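Setting Up Your Urov Towel Warmer
Section 3: Choosing a Spot, First Warm-Up and Everyday Use

By now you should have the warmer out of its box and the two feet screwed on tight. If the feet still wobble, please go back to Section 2 and give each bolt another quarter turn before you go any further. It is a dull little job, we know, but the whole warmer leans on those feet and it's much easier to tighten them while the bars are bare.

Before you start

You will need a grounded wall outlet, a dry cloth, and one bath towel you don't mind using for the test run. The warmer draws 350 watts, so most household outlets will handle it without any fuss. Do not use an extension cord or a power strip, even a heavy one, and don't run the cord under a rug or a bath mat.

Choosing a spot

1. Pick a level piece of floor where the warmer can stand without touching anything. Thick carpet is fine if you fit the wide foot pads from the Idley accessory bag. On tile or vinyl you can leave the pads off.

2. Leave 3 feet of clear space between the warmer and the tub or shower. Your local electrical code may ask for more, and if it does, go with the code.

3. Check that the door can swing all the way open. (We forgot to put this in the first edition of the manual, and we heard about it!)

4. Think about where your clean towels live at the moment. It's nice to be able to reach over, take the next one from the stack and hang it up while you are still brushing your teeth, so a shelf or an open basket on a low cabinet close by will save you a good many trips down the hall. Keep anything plastic well away from the bars themselves. 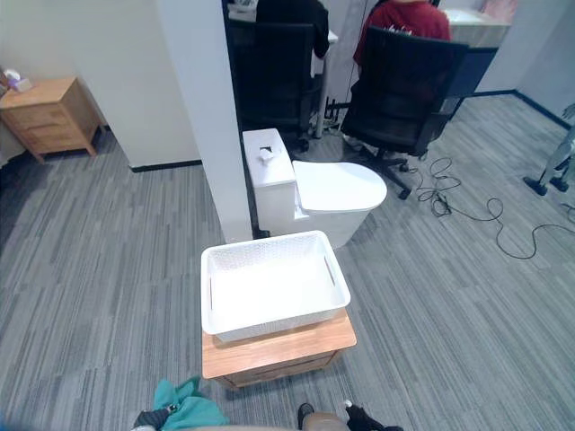 5. Run the cord along the wall and plug it in. The light at the base should glow amber. If it doesn't, press the reset button on the plug once and wait a moment.

First warm-up

The bars leave our factory with a thin protective coating, and you may notice a faint smell the first time they heat. Open a window or turn on the fan, and let the warmer get this over with before you hang anything on it.

1. Wipe every bar with the dry cloth, including the undersides where packing dust likes to hide.

2. Turn the dial to High and leave the bars bare for 40 minutes. Please stay at home while you do this, though you needn't stand over it.

3. Turn the dial to Off and let the bars cool completely.

4. Wipe the bars one more time. Your warmer is ready for a towel.

Caution: The bars get hot on High. Keep small children and pets away, and never drape the power cord over a bar.

Everyday use

1. Fold your towel in half the long way and hang it over the top two bars, with the ends even. A single fold warms best. If you fold it again, the middle layers will still be cool when the outside feels lovely.

2. Turn the dial to Low for hand towels and washcloths, or to High for bath towels.

3. Set the timer on the right side of the base. The warmer shuts itself off when the time is up, and the amber light goes out.

Note: Plush and fuzzy fabrics need a little more patience than flat cotton. All that soft pile holds air, and so do bunched-up layers, so shake the piece out and smooth it flat over the bars before you turn the dial. Fleece and other synthetic fabrics should only ever be warmed on Low, and you should read the care label first. If the label says to keep the item away from heat, believe it and hang it somewhere else.

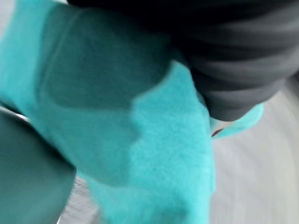 One Driltton owner told us that she had been warming her bath towels on Low all winter and thought the unit was faulty, until she tried High with a single fold and had to go back and tell her whole family. She also suggested starting the timer before you run the water, and we have been passing that advice along ever since.

Cleaning and storage

Unplug the warmer and let it cool before you clean it. A soft cloth with a drop of dish soap will take care of nearly everything. Skip the scouring pads and anything with bleach in it, as both will dull the finish.

If you like to put the warmer away for the summer, wrap the cord loosely around the feet and stand the unit upright in a dry closet. When you bring it back out, repeat the bare warm-up once on Low.

Replacement foot pads and timers can be ordered from the Halvorsen parts desk. Have the model number from the underside of the base handy when you call.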